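Skekness gripper project, week six notes. Thread, 14 posts. Student project, five of us, two hand-held units, one desk-clearing task.

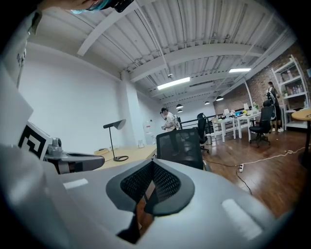 1/ Where the hardware stands
Mechanical side is frozen as of 30 Sep 2024. The body, the finger opening and the marker bracket stay as they are until the course review. Anyone who wants a new bracket can have it in March.

2/ The task
Pick a small item off a desk, carry it to a tray, release it, return to the start pose. One item per episode. A human does it with the hand-held tool, and we train a policy on the recordings. Project name is Skekness. The policy code is called Poltometti, for reasons that predate me.

3/ The numbers so far
476 episodes recorded. 406 survived filtering. Most of the rejects failed on pose tracking: the trajectory jumps several centimeters between two consecutive frames and no hand moves like that. A smaller group was thrown out for operator error, mainly releasing before the tray.

4/ Tracking
We estimate tool pose from the video plus the inertial data. It does well in rooms with a lot of fixed structure. Corrugated ceiling, beams, pipe runs, brick: all good texture. Plain white wall is bad. If the operator turns to face one at close range the feature count drops and the estimate starts to drift within a second or two.

5/ What we changed because of that
Start pose now faces the long axis of the room. Operators approach the desk at an angle and keep open space in view for as long as they can. Drift rejects went down. I don't have a clean before/after comparison because we changed the exposure setting in the same week. Bad experimental practice, noted in the log.

6/ Exposure
Auto exposure was brightening the whole image whenever the tool body filled most of the view, then overshooting on the ceiling lights. Now locked per session. You set it once, pointing down the room, and leave it alone. The tool housing still picks up highlights from overhead fixtures. We tried masking that region out before training and it made no measurable difference, so the mask is gone from the pipeline.

7/ Markers
The square fiducial is a printed black-and-white pattern. Two rules we learned the slow way:
Keep the white border. Trim it and detection gets unreliable.
Print matte. Glossy paper under tube lighting loses a corner at certain angles and the pose flips.
The detector we use is a small wrapper the previous cohort wrote, called Nepia. It has one config file and no documentation. I have started the documentation.

8/ People in the room
We record in shared space, so people walk through, stand around, pick things up. The first instinct in the group was to wait for an empty room. We dropped that after the second session. Moving people are a small share of the features and the outlier rejection handles them unless someone passes very close to the lens. Consent sheet is signed by everyone who works on that floor, and faces get blurred before anything leaves the project drive.

9/ Cables
Power strips and loose cables on the floor are a trip hazard for an operator who is watching the tool and not their feet. Session checklist now has a line for walking the route once, without the tool, before the first episode. It takes under a minute. Two of us had skipped it and two of us had tripped. Same two.

10/ Training
First Poltometti run used 136 episodes, all from one desk. It reached the item on that desk and did nothing useful on any other. Second run used 300 episodes across four desks and got noticeably better at approach. Grasp timing is still poor. It closes early on flat items and pushes them away.

11/ My guess on grasp timing
The finger opening hides the item during the last part of the approach, so the policy has to commit on an estimate it made earlier. Options on the table:
a) longer observation history
b) slower approach in the demonstrations
c) add finger width to the input
I favor (c) because we already log it. The rest of the group wants (a). We will run both with the same seed and the same split, and compare on held-out desks only.

12/ Operator differences
We have five operators and you can tell them apart from the velocity plots alone. One moves at nearly constant speed. One stops dead above every item, waits, then drops straight down. The policy has picked up some of that pause and now hovers. I don't want to coach everyone into the same motion, but the long stops are going to be capped. Current plan is to trim any stationary segment longer than a second before the data goes into training.

13/ Data handling
Raw video stays on the local drive. Processed episodes go to the shared store with a plain text note: operator number, desk number, exposure value, anything odd. The notes matter more than I expected. When a batch of 11 episodes came out mirrored, the only clue was a line saying "bracket refitted after lunch." The marker had gone back on rotated. There is now a paint dot on the bracket and a matching one on the body — line them up before you tighten the knob.

14/ Next two weeks
Record on round tables as well as straight desks. The policy has only ever seen straight edges and I suspect it uses them.
Finish the filtering script so it runs on a laptop overnight.
Run (a) and (c) from post 11.
Send the first comparison to the Prirnetti group, who are doing the same task with a fixed arm and have asked for our desk layouts.

Replies are open. If you have dealt with early closing on flat objects, I would like to know what your input rate was. Ours is 10 Hz and I am starting to think it is too low.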